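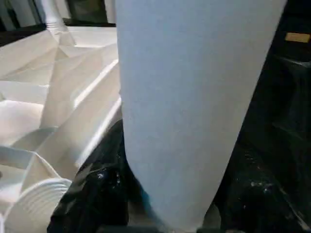

2 min read · 17 replies, showing the first 9

Winter Courtyard Night: who's playing, who's going?

ditis_dan
So the students' union has finally put the line-up out and I'm properly excited! Four acts in the main courtyard this December, doors at 5 p.m., and Vurura are headlining. VURURA. I saw them in the basement of the Ditis last spring and lost my voice for two days. Tickets are £2 with a student card.

pollyanna_k
Yes yes yes. Also Cosimo Fiore is opening with just a guitar, and if you've only heard him with the full band you're in for a treat. He did the quiet one about the ferry at open mic and the whole bar went silent.

marrowfat
Bit underwhelmed, sorry. Three of the four played freshers' week. Couldn't they have found one act from outside the city?

ditis_dan
Fair, but Brernutar haven't played here before and they're brilliant — two drummers, a trombone, songs that go on for nine minutes. Get there early for them!

marrowfat
Nine minutes of trombone in December, outdoors. I'll bring a flask.

Cor Michiels
I'm on the events team, so a few answers. Capacity is 329 this year, down a little from last time as the stage is going at the library end. Running order:
5.30 Cosimo Fiore
6.15 Brernutar
7.15 open slot (see below)
8.00 Vurura
The open slot is for a student act and we've had 19 entries so far. Send a link to the events inbox if you want in, any style, twenty minutes of material.

pollyanna_k
19! Please pick the ukulele people from halls. And is the dumpling stall coming back?

Cor Michiels
Dumplings yes, crêpes yes, the churros van has another booking.

tess_on_toast
Gutted about the churros. I do think putting the stage at the library end is a mistake though. The sound bounces off that wall and anyone stood by the bike racks just gets mush. It was much better by the steps.

ditis_dan
Disagree, the steps were a nightmare for seeing anything if you're short like me. I'd take a bit of echo and an actual view of the band.

tess_on_toast
Then stand on the planters like the rest of us :)

marrowfat
OK, listened to Brernutar on the bus home. The second track is very good. Bought a ticket. Is anyone meeting up beforehand or do I just look for the loudest person near the dumplings?

ditis_dan
That'll be me — see you at five!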